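Timden tool library clears its tables, and the drawers come next

I stopped by the Timden tool library one afternoon in April expecting the usual heap of drill bits and mystery screws, and wow, I could see tabletop! The big sort-out has reached the back room, where the pale walls have been left plain and everything small is supposed to live in drawers from now on.

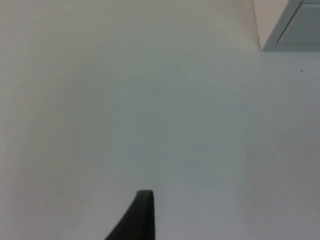
Pegboards would hold twice as much, one member grumbled over the coffee urn, and you could see what was missing without opening anything. Fair point, but the vote went the other way (I was for drawers, I'll admit it). The library on Plarasach's old lot lends out 1,179 items, and 408 of those are small enough to lose in a coat pocket.

So the white table against the wall now has a drawer cabinet standing right on top of it, up where you can reach it without kneeling. 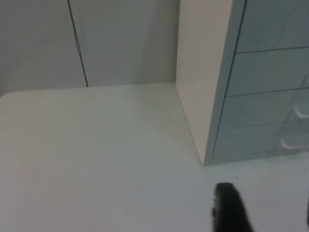 Will there be labels this time, a reader wrote in after my last item, or do we all go back to guessing? Labels, yes! They're being printed at the Zinchenko copy shop, and the whole reorganization has a budget of $800, so don't expect anything fancy.

What goes where is still being argued over. I'm told the bottom drawer is meant for sanding discs and the middle one for bits and drivers, and the top one keeps changing its mind.
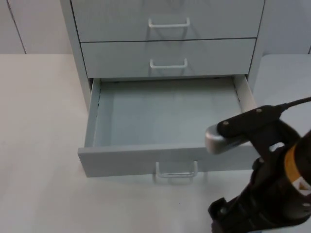 The handles are plain white bars, easy to grab even with work gloves on, and I like that there's one in the middle of each front. Borrowing stays open through the move, though small parts have to be back by 5 p.m. so they can be sorted the same evening. If you've got a jar of the library's hex keys at home, bring it in.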